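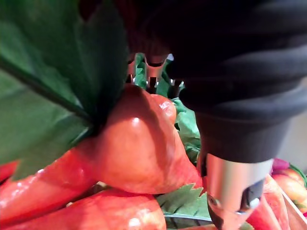 4. Wiring the soil moisture probe to the Rudex board

Work through this section with the board unplugged from USB and from the battery pack. The probe cable has three wires: red for power, black for ground and yellow for signal. If your cable came from a different kit, check the colors against the label on the probe before you start, as some makers swap yellow and white.

4.1 Connecting the probe

1. Set the Rudex board on the Hillura breadboard so that the USB socket faces outward and you can reach it with a cable.

2. Push the pins down evenly. The board should sit flat. If one side stands higher than the other, pull it out and try again before you bend a pin.

3. Run a jumper from the 3V3 pin to the positive rail and another from GND to the negative rail.

4. Connect the red probe wire to the positive rail and the black one to the negative rail.

5. Connect the yellow wire to pin A0. The A1 pin beside it is shared with the battery monitor and will give a reading that drifts.

6. Tug each wire gently. A loose ground is the most common cause of a reading that jumps around.

Caution: Do not feed the probe from the 5V pin. The analog input on the Rudex board is not protected above 3.3 volts, and a damaged input can't be repaired.

4.2 Adding the pump relay

Skip this part if you only want to log readings. You can come back to it later without changing the probe wiring.

1. Connect the relay's VCC to the 5V pin on the board. The relay coil needs the higher voltage.

2. Connect the relay's GND to the negative rail.

3. Connect the relay's IN terminal to pin D6.

4. Cut the positive lead of the pump and strip both ends. Put the end from the pump supply into COM and the end going to the pump into NO.

5. Leave the negative lead of the pump in one piece and connect it straight to the pump supply.

Note: The pump has its own 6-volt supply. Don't run it from the board, even for a quick test – the motor pulls more current than the USB port can give and the board will restart.

4.3 Loading the program

1. Plug the board into your computer with a data cable. Some charging cables have no data wires, and the board will light up but won't show in the port list.

2. Open the Gatgate sketch folder and load the file called probe_basic.

3. Choose the correct board and port from the Tools menu.

4. Click Upload. The blue light flickers while the program is being written and then stays off.

5. Open the serial monitor and set the speed to 9600. A new line should appear every two seconds.

If you see unreadable characters, the speed setting is wrong. If you see nothing at all, press the reset button once.

4.4 Calibrating

The raw value goes down as the soil gets wetter. You need one dry value and one wet value for your own probe.

1. Hold the probe in the air and wait for the number to settle. Write it down. Our test probe gave 712.

2. Stand the probe in a glass of water up to the printed line, no deeper. The electronics above the line are not sealed.

3. Write down the second number once it settles.

4. Enter both numbers at the top of the sketch, next to DRY_VALUE and WET_VALUE, and upload again.

5. Put the probe back in the water. The display should now read close to 100 percent. Ours stopped at 89 the first time, and moving it a little deeper (still below the line) fixed that.

Repeat the calibration if you change the probe or use a cable longer than the one supplied. Liette Cormier tested the longer Grewal extension cable in April and found that the dry value shifted enough to start the pump early.

4.5 Setting the watering limit

1. Find START_LEVEL in the sketch. The pump switches on when the reading falls below this percentage.

2. Find RUN_SECONDS and set it to 8 for a first trial.

3. Upload, then place the pump in a bucket of water with the outlet hose pointing back into the same bucket.

4. Lift the probe out of the water and dry it with a cloth. The relay should click and the pump should run for the time you set.

Caution: Never let the pump run dry. Check the water level before every test.

If the relay clicks but the pump stays still, check the COM and NO terminals first. If the pump runs all the time, the lead is probably in NC. The revised wiring table by Tyson Gagnon in section 7 lists the terminals for both versions of the relay.

Go on to section 5 to fit the board into its case.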